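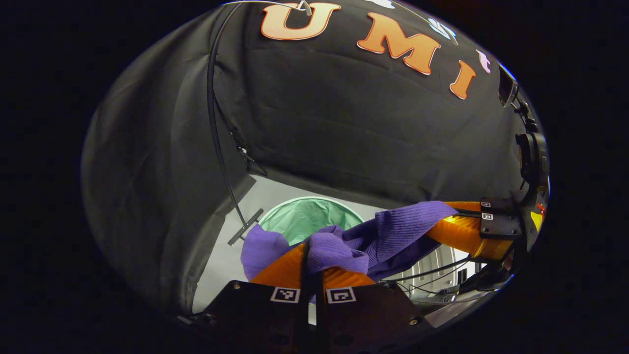
Page last changed: September, N. Ledesma (part on corduroy added)

Textile Care in the Household, Handout 4
Knitted and ribbed garments: from the basket to the hanger
Tuvurero School of Household Studies, room 127

These notes go together with the lecture and do not replace it. Students who missed the practical hour should read sections 2 and 3 before they come to the next one, as we will continue directly from there.

1. Two kinds of rib

In English the word "rib" is used for two things, and many of us who learned the language later mix them up. In a knitted garment the rib is made by the stitches. The yarn goes in loops, the loops can open and close, and so the fabric stretches, mostly across its width. The sweater in the photograph at the top of the page has a fine rib of this kind.

In corduroy the rib is made by pile. The cloth underneath is woven, and short standing fibres are arranged on it in rows. One row is called a wale. Fine corduroy has many wales on the same width, and broad corduroy has few. The cloth stretches only a little (if there is no elastane in it), but the pile can be pressed flat, and then the place shines.

For care, the consequence is as follows. A knit suffers when it is pulled. Corduroy suffers when it is pressed. Please write this sentence in your notebook, it comes back in every section.

2. Into the basket and out of it

A basket with open walls, such as the mint-green mesh one behind the sweater, lets air pass through the laundry while it waits. Closed boxes look tidier in a bathroom, but a damp towel at the bottom of a closed box begins to smell after one night. If your household has only a closed box, dry the towels before they go in.

Before a knit goes into the basket:
- Empty the pockets, if there are any, and look at the elbows and cuffs for holes. A small hole should be closed before washing. In the machine it becomes a large one.
- Turn the garment inside out.
- Put it in without knotting the sleeves.

When you take a knit out, use two hands and lift the whole body of the garment. If it is taken at one point, the weight of the rest hangs on a few stitches. With a dry sweater this does little harm. With a wet one it can make a long sleeve, because wet wool is heavy and weak at the same moment. In last year's course we weighed a wet wool sweater after a short spin and it was some 700 grams heavier than dry, so imagine this weight on one cuff.

Strong colours, for example purple, dark red and navy, are washed separately for the first washes. Test first: press a white damp cloth on an inside seam for one minute. If colour comes on the cloth, wash the garment alone.

3. Washing and drying of knits

Read the label first. If the label and this handout say different things, the label is right.

Wool: wool programme or by hand, lukewarm water, wool detergent. Do not rub. Do not change from warm to cold water suddenly.
Cotton knit: up to the temperature on the label, with moderate spin.
Acrylic knit: cool water, short spin, no hot iron. Heat makes acrylic limp and it does not recover.

After washing, roll the garment in a dry towel and press on the roll with your forearms. Then open it on a flat surface, push it gently to its shape with the flat hand, and let it dry away from the radiator. Turn it once, when the upper side feels dry.

Do not hang a wet sweater. A dry sweater is also better folded on the shelf. The fold we use is: front side down, sleeves laid across the back, then from the bottom upwards in two folds. Birsen Coşkun will show a second method, in three folds, for deep shelves.

4. Corduroy and the jacket on the hanger

A corduroy jacket is hung. If it is folded, the pile is pressed along the fold and the line stays visible for a long time. Hang it with enough space to the neighbour garment, three fingers is a good measure.

Order of work:
a) Put the hanger in from below, through the body, or open the jacket completely. Do not stretch the collar over the hanger.
b) Bring the shoulder seams on the ends of the hanger, both sides the same.
c) Lay the lapels open and flat. With wide notched lapels check also the back of the collar, where the fold likes to turn wrongly.
d) Close one button, usually the middle one, so that the fronts hang straight.
e) Pull the flaps or edges of the pockets flat. A patch pocket is sewn on the outside, and anything left inside it makes a bulge in the front.
f) Brush downwards with a soft clothes brush, then once upwards to raise the pile.

Steam is better than the iron. If you must iron, do it from the inside, on a thick towel, without pressing. A thin plastic hanger is sufficient for a light jacket. For a heavy winter jacket take a broad one of wood, otherwise small points appear in the shoulders after some months.

The purple blazer below is on a white plastic hanger. Compare the lapels with point c) and find the patch pocket near the lower hem.

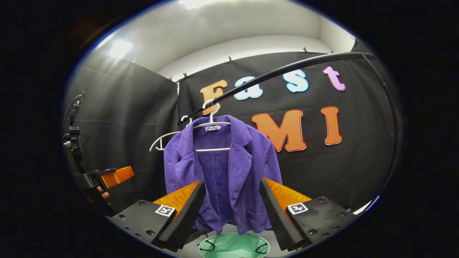

5. Exercise for the practical hour

Work in pairs. Each pair receives one knit and one jacket. The first person sorts and folds the knit, the second person hangs the jacket, then you exchange. Please do not correct your partner during the work. Speak afterwards.

Write down for both garments: the fibre according to the label, the kind of rib, how you lifted it, and how you would dry it. Half a page is sufficient. The sheets go in the tray next to the door of room 127 before the end of the hour.

Bring: a clothes brush, a white cotton cloth, a towel.

6. Words to learn

cuff, hem, lapel, notch, patch pocket, pile, wale, shoulder seam, rail, clothes brush, to sag, to pill

"To pill" means that small balls of fibre form on the surface, mostly under the arms. It has no connection with medicine.

Questions about the handout to Nélida Ledesma, after the lecture or by the course letterbox.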